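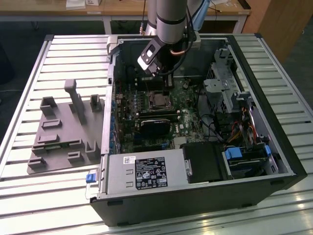
Was geschieht bei Cellel mit einem ausgedienten Arbeitsplatzrechner?

Er wird geöffnet, geprüft und entweder instand gesetzt oder in seine verwertbaren Baugruppen zerlegt. Über den weiteren Weg entscheidet der Befund am offenen Gehäuse. Alter und Anschaffungspreis spielen dabei eine untergeordnete Rolle.

Über uns

Cellel ist ein Fachbetrieb für die Aufarbeitung und Zerlegung von Desktop-Rechnern mit Sitz in Esard. Zu unseren Auftraggebern gehören Verwaltungen, Schulen, Kanzleien und mittelständische Unternehmen, die ihre Gerätebestände in regelmäßigen Abständen erneuern und für die abgelösten Rechner eine geordnete Lösung benötigen. Der Betrieb unterhält 2 Standorte: das Stammhaus in Esard mit Annahme, Werkstatt und Verwaltung sowie das Teilelager in Wistton, von dem aus geprüfte Komponenten an Werkstätten und Wiederverkäufer abgegeben werden.

Annahme und Erfassung

Angenommen werden Tower- und Desktop-Gehäuse aller gängigen Hersteller ab einer Menge von sechs Geräten. Größere Bestände bis zu 200 Geräten je Lieferung werden nach Absprache beim Auftraggeber abgeholt. Jedes Gerät erhält bei der Annahme eine Laufnummer, unter der Seriennummer, äußerer Zustand und vorhandene Ausstattung festgehalten werden. Fehlende Blenden, Abdeckungen oder Laufwerksträger werden vermerkt, führen jedoch nicht zur Ablehnung.

Datenträger werden vor allen weiteren Arbeiten entnommen und getrennt vom Gerät verwahrt. Der Auftraggeber bestimmt, ob sie gelöscht, vernichtet oder zurückgegeben werden. Über den gewählten Weg wird ein schriftlicher Nachweis ausgestellt, der die Seriennummern der einzelnen Datenträger enthält.

Arbeit am offenen Gehäuse

In der Werkstatt werden die Rechner liegend bearbeitet. Das Seitenteil wird abgenommen, das Innere zeigt nach oben, sodass Hauptplatine, Prozessorsockel und Speicherbänke zugänglich sind. Die Sichtprüfung umfasst den Zustand der Kondensatoren, die Kontakte der Steckplätze und die Verriegelungen der Speicherbänke. Staub wird vor dem Ausbau der Bauteile abgesaugt.

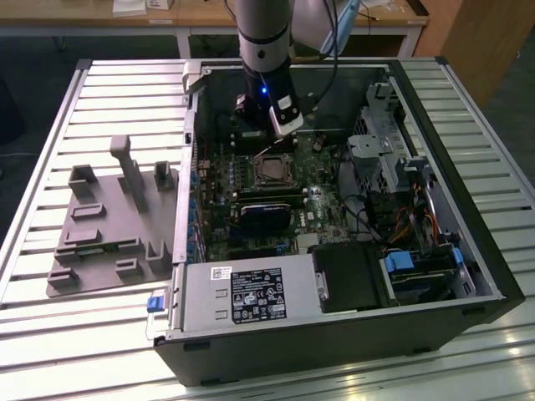

Auf die Sichtprüfung folgt der Ausbau in festgelegter Reihenfolge. Erweiterungskarten, Arbeitsspeicher und Prozessor werden einzeln entnommen und in ableitfähige Behältnisse gelegt. Prozessorsockel erhalten nach der Entnahme eine Schutzabdeckung, sofern die Platine zur Wiederverwendung vorgesehen ist. Netzteile werden ausgebaut, jedoch nicht geöffnet; maßgeblich für ihre Einstufung sind die Angaben auf dem Typenschild und das Ergebnis der Lastprüfung. Kabelbäume verbleiben nach Möglichkeit am Netzteil.

Instandsetzung und Verwertung

Geräte, die den Anforderungen eines heutigen Büroarbeitsplatzes genügen, werden mit geprüften Komponenten vervollständigt und als aufgearbeitete Ware abgegeben. Die Gewährleistung auf solche Geräte beträgt 2 Jahre. Baugruppen ohne weitere Verwendung werden nach Stahlblech, Aluminium, Leiterplatten, Kabeln und Kunststoffen getrennt und zugelassenen Verwertungsbetrieben übergeben. Leiterplatten werden nicht zerkleinert abgegeben.

Projekt Khúc

Unter der Bezeichnung Khúc führt Cellel ein internes Vorhaben zur Dokumentation von Gehäusebauformen. Festgehalten werden die Lage der Laufwerkskäfige, die Art der Verriegelungen, die Führung der Strom- und Datenkabel und der jeweils günstigste Ablauf der Zerlegung. Die Unterlagen stehen den Beschäftigten beider Standorte zur Verfügung und werden jeweils im April überarbeitet. Ausbildungsbetriebe und Berufsschulen können auf Anfrage Einsicht nehmen.

Anfragen und Besichtigung

Anfragen zur Übernahme von Gerätebeständen richten Sie bitte schriftlich an die Verwaltung in Esard. Für die Erstellung eines Angebots werden eine Aufstellung der Modelle, die Stückzahl und der gewünschte Umgang mit den Datenträgern benötigt. Eine Besichtigung der Werkstatt ist für Auftraggeber nach Voranmeldung möglich. Das Teilelager in Wistton ist für den Publikumsverkehr nicht geöffnet; bestellte Komponenten werden ausschließlich versandt.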